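7.3 When the gripper closes on nothing

Thin, flat parts are where most people first meet fault 41. The arm goes down, the fingers close, the log reports a successful grasp, and the part stays exactly where it was. Voltell will then carry nothing across the table with great care and put it down gently in the right place.

The fault is raised only at the end of the move, when the Vokument log compares the finger gap with the part width you entered. By then the arm may have finished its whole travel. Do the steps below in simulation first, even if the fault came up on the real arm.

1. Press Pause. Do not press Reset yet, as Reset clears the finger gap reading and you will want it.
2. Open the log and find the last line marked GRASP. Write down the gap and the closing force.
3. If the gap is under 2 mm, the fingers met each other. Go to step 5.
4. If the gap is wider than that, something is between the fingers. It may not be your part. Go to 7.4.
5. Load the same layout in the simulator and run the approach at 20 per cent speed.
6. Stop the run before the fingers close and look at the part from the wrist view.

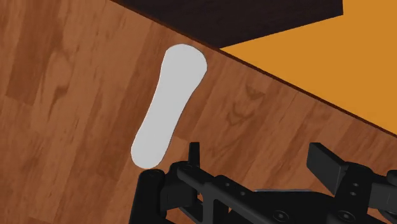
7. Check the part's long axis against the closing direction. The fingers should close across the narrow waist. If they are lined up to close along the length, turn the wrist and save the new angle.
8. Check the approach height. The default was set by Tiina Koskela for boxes, and it is an excellent height for boxes. For flat parts, lower it in small steps until the simulator shows contact with the part's edge.
9. Run the grasp again. If it holds in simulation, press Reset and repeat on the real arm, still at 20 per cent.

CAUTION: Never lower the approach height on the real arm first. The fingertips do not know what a table is. At Skistska they found this out in July, and the table now has a groove in it.

CAUTION: Keep hands out of the work area while paused. Pause holds the motors on. If you need to move the part by hand, use the stop button and wait for the lamp to go out.

Note: The simulator's table is perfectly flat. Yours is not – allow for it when you copy the height across.

Note: Raising the closing force does not cure fault 41. More than one site has tried it. Squeezing air at 600 N gives the same result as squeezing it at the default, with more noise.

If the fault comes back after step 9, save the log before switching off and send it to Vlastimil Jelínek at Heinonen support, with the part width and the wrist angle you used.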